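Home | Partitions | Surfaces | Hardware | Contact

We use cookies to remember your region and your order list. By continuing to browse, you accept their use.

Kovum Modular Wall Panels

The Kovum series is a system of white wall panels for workshops, teaching rooms and small enclosures. Panels are supplied with a smooth, matte face and are joined edge to edge on a concealed rail. The system is manufactured by Trastus and distributed in North America by Kukus.

Each carton contains 40 rail clips, two corner profiles and one end cap. Corner profiles are reversible and may be used on the left or the right side of a run. Panels should be stored flat for one day in the room where they will be installed.
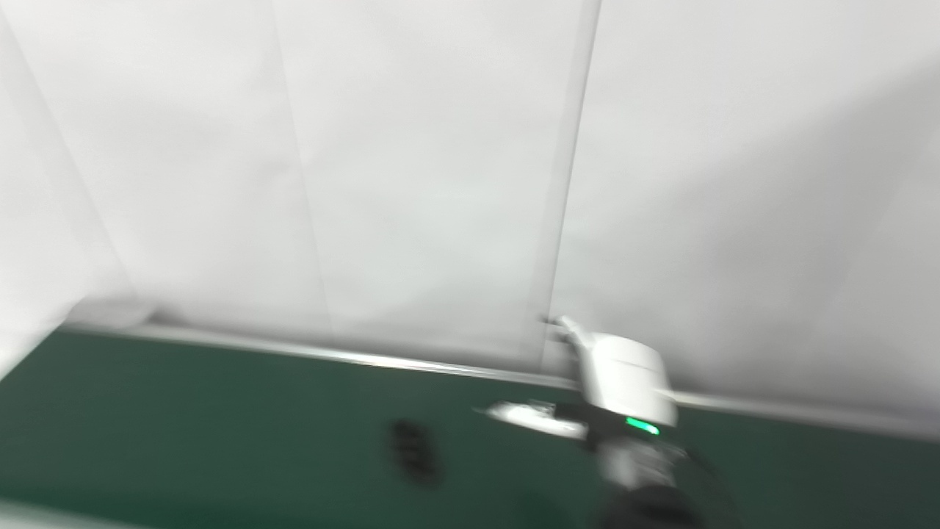
Installers should allow a narrow gap at every vertical seam. Seams may be left open or closed with the gray filler strip, order number 674. The strip is not suitable for outdoor use.

Cleaning requires a soft cloth and mild soap. Abrasive pads will polish the matte face and leave shiny patches – these cannot be repaired on site. Replacement panels are available singly.

Orders of more than 500 panels are shipped directly from the Zúñiga warehouse and require a signed delivery form. Panels in the older cream finish will be sold until June, while stock remains. Technical questions should be addressed to Meenakshi Varghese, Product Support.

Page revised 2021-02-22

Comments (2)

Edvin Lunde: Do the corner profiles fit the older rail, the one with the round holes?

Product Support: They do, but the end cap does not. Please order the older cap separately.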